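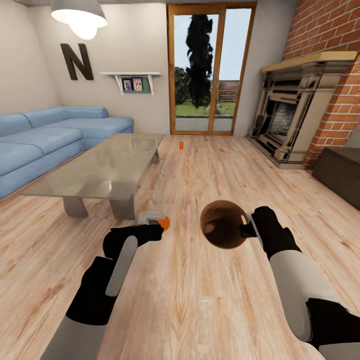

The Dirklow Institute hall has hosted wrestling, two flower shows and a long argument about drainage. On Thu 10 October it hosted an open day for household robots, and drew a better crowd than the drainage.

Esposito, the Iltby firm behind the event, had brought a simulator, a large screen and a great many biscuits. Visitors watched a pair of simulated arms go about tidying a living room that had a brick fireplace, a glass door to the garden and a pale blue sofa a good deal nicer than most of ours.

"People ask where the real one is," said Chaimae El Sherbiny, who ran the demonstration. "The real one is in Iltby. It weighs more than the piano and your stairs are narrow."

The software, called Primidine, lets the arms practise picking things up and putting them down before anyone trusts them near crockery. El Sherbiny said a new task gets 2000 practice runs at least, and 3000 if it involves anything round. Round things roll, she explained, and several parents in the front row nodded.

Entry was $3, with under-fives free. Hayley Hartley, on the door, had printed 200 programs and was handing out photocopies by lunch.

Questions afterwards were mostly practical. Howard Nuttall wanted to know whether it did gutters. It does not do gutters. Mali Gittins, who is nine, asked if the robot gets in trouble when it drops something, and was told it gets a lower score. She thought this was fair.

Freya Pickering asked what the arms would make of her son's bedroom. El Sherbiny said the firm preferred to start with easier rooms and work up.

Not everyone was won over. One man watched for most of the morning with his arms folded, then remarked that he could have tidied the place himself by now. He was offered a biscuit.

Esposito hopes to be back in January with a longer program and, if the stairs can be sorted out, a robot.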